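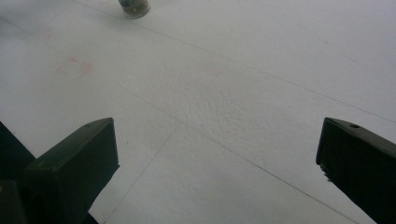

Open gripper over the marked work surface, with a small container ahead. View from the hand-held collection tool.

Gallery: Collecting Demonstrations for the Orix Learning System

The Clonska Laboratory for Applied Manipulation maintains this page for partner institutions, visiting students, and members of the public who wish to know how training examples are gathered for the Orix learning system. The gallery is part of the laboratory's public record of the tabletop collection, which opened in December under the direction of Ankica Stojanović.

A training example, called a demonstration in our documents, is a short recording of a person carrying out one task with a hand-held gripper. The operator holds the tool, closes and opens its fingers by hand, and moves it through the task at an ordinary pace. A camera on the tool records what lies in front of the fingers. The learning system later receives the recording together with the position of the tool and the opening of the fingers at each moment.

About the view

The camera looks out between the two fingers at a low angle, and both fingers remain in view during normal use. Visitors accustomed to pictures taken from the side of a table often find the result unfamiliar at first. The area between the fingertips is of most interest to the learning system, and operators are taught to bring the tool toward an object so that the object enters that area early.

Thin lines are drawn on the white surface and meet a little below the middle of the picture. The container stands farther off, past the fingertips, and neither finger is touching anything. Frames of this kind, in which the gripper is open and clear of all objects, are kept in the collection and carry the label "free." Frames in which a finger meets an object carry the label "contact."

Surfaces in the collection are not cleaned digitally or retouched. The faint pinkish-orange mark at the left and the small specks toward the upper right remain in the published picture as they do in the training copy. The laboratory's position, set out by Garnet Ouellet in the collection handbook, is that a system intended for ordinary rooms should learn from ordinary surfaces.

The tabletop collection

The first phase was planned at 2000 demonstrations, recorded at the main laboratory. A second phase of equal size was assigned to the Gandeo site, where Laurier Robichaud supervises the operators. The combined collection now holds almost 4000 demonstrations after review. Recordings withdrawn during review are stored separately and are not supplied to outside groups.

Tasks in the tabletop collection fall under the following headings:

Approach and withdraw
Pick up and set down
Move to a marked point
Turn in place
Push along a line

Each task is performed by at least 3 operators. People differ in the height at which they carry the tool, in how soon they open the fingers, and in how they correct a poor approach. These differences are wanted. An operator who misses an object is asked to continue and recover, and the recording is kept if the task is finished within the time allowed.

Session practice

A session begins with a check of the camera and the finger travel. The operator then reads the task card aloud for the session log, sets the objects in their starting places, and records one practice run, which is deleted. Objects are moved to new starting places between recordings. Operators work for no longer than the period stated in the handbook and may end a session early without giving a reason.

Lighting is kept even across the surface whenever the room permits. Changes in lighting are entered in the log and do not by themselves cause a recording to be rejected. Blur in distant objects is also accepted. A recording is rejected if the camera was covered, if the tool lost its position for more than a moment, or if a person's face or private papers came into view.

Review and labeling

Ravinder Arsenault is responsible for review. Two reviewers watch every recording separately and mark the start and end of the task, the moments of contact, and the result. Where the two disagree, the recording is passed to a third reviewer, whose decision is entered in the file. Reviewers do not take part in sessions that they will later review.

Labels are held in plain tables beside the recordings. A description of each column is supplied with every copy, including those columns that are no longer in use.

Access

Researchers at recognized institutions may request the tabletop collection by writing to the data office. A request should state the purpose of the work, the names of the persons who will have access, and the arrangements for storage. Requests from teachers for classroom use are handled under a shorter form, available from the same office. The Wong reading room holds a printed copy of the handbook, which may be consulted during opening hours.

Operators receive a copy of every release that includes their recordings. An operator who wishes to have recordings removed may apply at any time, and the removal takes effect with the next release.

Use of this picture

The picture on this page may be reproduced for teaching and for noncommercial publication, provided that the laboratory is credited and the picture is not altered other than in size. Please use the following line:

Clonska Laboratory for Applied Manipulation, Orix tabletop collection.

Requests for a larger copy should be addressed to Jaxon Desjardins, Public Information.

Page last revised 2019-05-15

Related pages
Collection handbook
Request forms
Information for new operators
Release notes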